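Hotel Studies, Handout 3: Reading a Hotel Listing

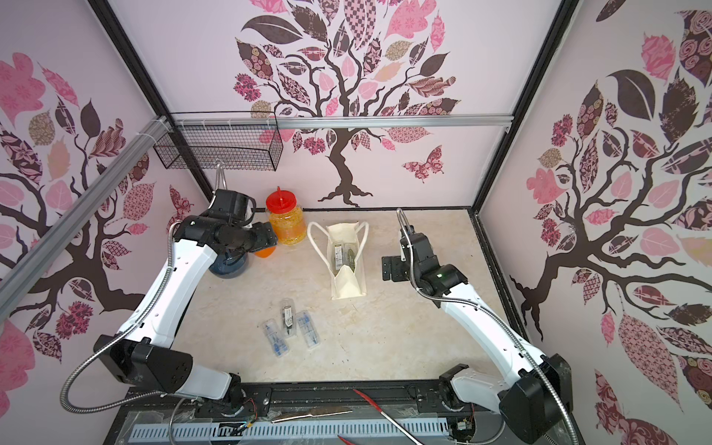 One student wrote to me after the last handout that "close to the station" ought to be banned from listings altogether, as it had meant a long uphill walk with two suitcases the only time she trusted it. I have a lot of sympathy! Still, I'd like us to keep the phrase and learn to ask what stands behind it.

Take our practice listing, the Skadiro in Ivulholm. It has 50 rooms, and the text says it is 300 meters from the ferry landing (good, a figure we can check on a map) and "near the old town" (near for whom, and on foot or by taxi?). Please go through it and underline every claim a guest could hold the front desk to.

Then compare it with the Erncombe, a much bigger house with 687 rooms, where the listing spends more than 3 lines on the lobby and never mentions breakfast hours. I always find that a little sad, as breakfast is what people ask me about first.

Bring your rewritten listing, one page at most, by 5th August. January rates are on the back of the sheet.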